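Home | Articles | Kitchen and Home | Random page | Search

Cutting board

A cutting board is a flat, sturdy slab that you put under food while you cut it. I've kept this entry going for years now, and I still get more mail about it than anything else on the site, so clearly people have feelings (me too!).

The plainest kind is one solid plank. My first came from a market stall in Pirkthorpe and it cupped within 6 months, mostly my fault for leaving it in the sink. Butcher block boards are made of pieces glued together, either with the long side of the grain facing up or with the cut ends facing up. End grain is kinder to a knife, and it's also heavier and costs more. Up in Vudmont you can still find round boards sliced straight across a trunk, bark and all — lovely for cheese, terrible for onions.

Bamboo is a grass, so strictly speaking a bamboo board isn't wood at all. The stalks are split, planed into strips, dried and then glued under pressure. It's hard stuff, a bit harder on knife edges than maple, but it soaks up less water and it's usually cheap.

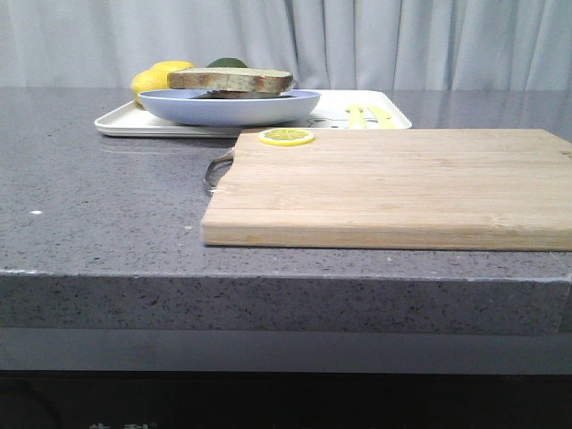

Bamboo cutting board on a speckled stone countertop.

Plastic boards came along much later and took over restaurant kitchens, where they're often color coded: red for raw meat, green for vegetables and so on. Glass boards exist too. I own one and use it as a trivet.

Is wood dirtier than plastic? I get asked this constantly. A smooth new plastic board is easy to clean, but once it's full of knife scars it gets a lot harder. Keep 2 boards, one for raw meat and one for everything else, and wash both with hot soapy water.

Wooden and bamboo boards like a rub of food-grade mineral oil now and then. Skip olive oil, it goes rancid. Stand the board on its edge to dry, and keep it out of the dishwasher!

See also: Butcher block, Chopping knife, Mezzaluna

Last updated June 1, 2026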